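Search this site Type and hit enter

Six weeks with the arm

I've been promising a post about the new setup at Teditz, and since June is nearly over I'd better write it! Short version: we have a robot arm doing plate and rack handling at the liquid handler, and I'm more excited about it than I've been about anything at work in years.

Some background. There are 13 of us in the assay group, and until this spring the dullest job went around on a rota. You stood by the deck, you swapped racks, you waited, you swapped again. On a big day that was 18 swaps, spread out so evenly that you could never start anything else (I once tried to write a report in the gaps and got four sentences done).
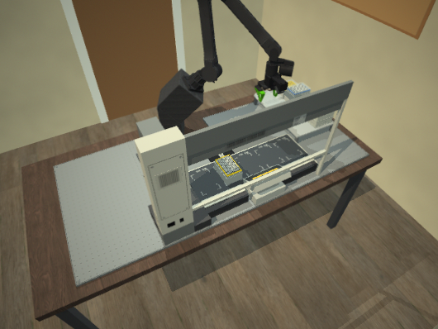
Jolanta Sobczak was the one who pushed for the change. She'd seen something similar on a visit to Vellilus and came back with a notebook full of sketches. What I love is that she asked the people on the rota first. We got to decide which moves to hand over and which to keep, and we kept the reagent checks, because we like having our own eyes on those.
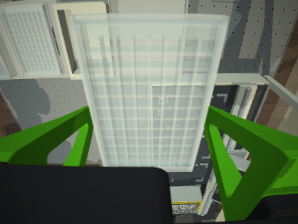 We rehearse the moves in simulation before a new routine gets near real samples, and that has become my favorite part of the week. I'm no programmer! But I know how a rack ought to be held, and when I say a grip looks too low, someone changes it and we run it again. Two of my coworkers from the old rota now spend their mornings on this, and both asked for more of it.

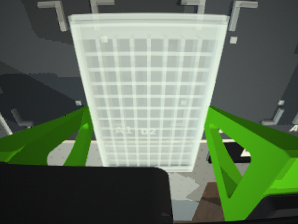
It hasn't all been smooth. We had to relabel our deck layouts so everyone used the same names for the positions, and that took 4 long meetings. A few people worried about their hours, too, and I think management should have talked about that much earlier than they did. Nobody's hours have been cut, and we now have it in writing.

The thing I notice most is the afternoons. By 6 I used to be worn out from standing around. Last week I stayed a little late by choice, arguing with Jolanta about tip racks, and went home happy. Next up is the Gokavgate protocol, with the longer incubations, and I'll post again once we've tried it.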